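Rarnico standing stool, five months in

Posted 2023-06-23

I stand up for most of my working day. Prep, notes, more prep, a bit of staring out the window. My knees started complaining last winter, and my coworker Mirela Trindade (who has tried every piece of ergonomic furniture ever sold, I swear) told me to quit whining and buy a perching stool. So I did! I paid $510 for the Rarnico, with the wide seat and the taller gas lift, and I've been leaning on it ever since.

First, the assembly. There are five parts and one hex key, and the booklet has no words in it at all, just little drawings. Fine by me. The only tricky bit was the collar that goes over the column, which has a right way up and a wrong way up and looks the same either way until you try to push the seat down on it. I had it together in 30 minutes, and that includes going to look for my glasses.

The seat is the reason to buy this thing. It tips forward when you lean and comes back when you stop, and the foam is firm without feeling like a church pew. I'm short, and with most stools in this style I end up either dangling or squatting. On this one I can get my feet flat and still be high enough to work at a bench or a counter. My friend Suryani Setiawan is a whole head taller than me and she got comfortable on it too, although she had the lift all the way up and said she'd have liked one more inch.
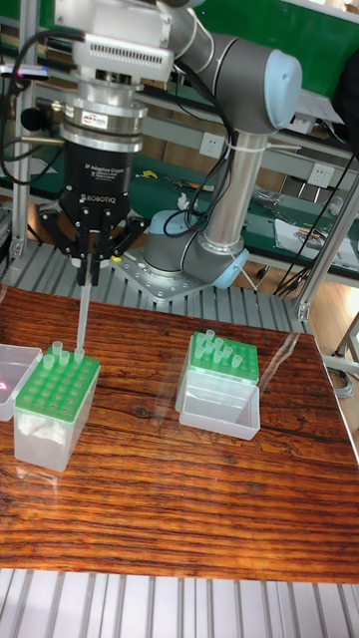 Now the base, which I have mixed feelings about. It's a weighted dome with a rubber skin on the bottom, so the whole stool rocks with you. On a hard floor it's great. On carpet it gets sluggish and you feel like you're stirring oatmeal with your hips. It also picks up every crumb and hair in the building, and the rubber left gray smudges on our vinyl the first couple of weeks. They came off with dish soap and I haven't seen any new ones.

It weighs 21 pounds. I know this because I put it on the bathroom scale before deciding whether I was willing to carry it up and down stairs (I was not). There's a handle cut into the back of the seat, and it's a good handle, but that's still a lot of stool for one hand.

I borrowed a Kadel for a week in May to compare. It's cheaper and lighter, and the fabric is nicer, kind of a nubby oatmeal color that hides coffee. But the lever sticks out on the right and I kept catching my pocket on it, and the seat sank a little over the course of an afternoon. Mirela loves hers. She says the sinking is me. 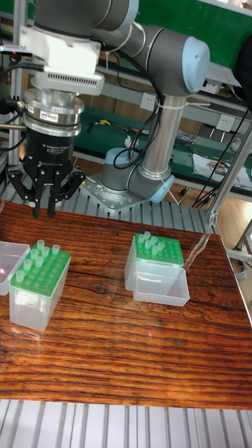

A gripper over the wood-grain tabletop, fingers open.

Things I'd change on the Rarnico: the lift lever is bare metal and pinches if you grab it carelessly, and the seat cover doesn't come off for washing. For this kind of money I want a zipper! You can order a slip-on cover separately, but it bunches up at the front edge and I took it off again after two days.

As for my knees, they're better. I can't swear that's all the stool, as I also bought new shoes in the spring. What I can say is that I get to the end of the day without hunting for a wall to lean on, and I've stopped locking my legs when I'm concentrating. My lower back took a week or so to get used to it, and I'd go easy at first — an hour on, an hour off, something like that.

Would I buy it again? Yes, if you're on hard floors and you don't need to move it much. If you're on carpet, try the Kadel first. Four stars, and I'll take off another half if that squeak I heard yesterday comes back.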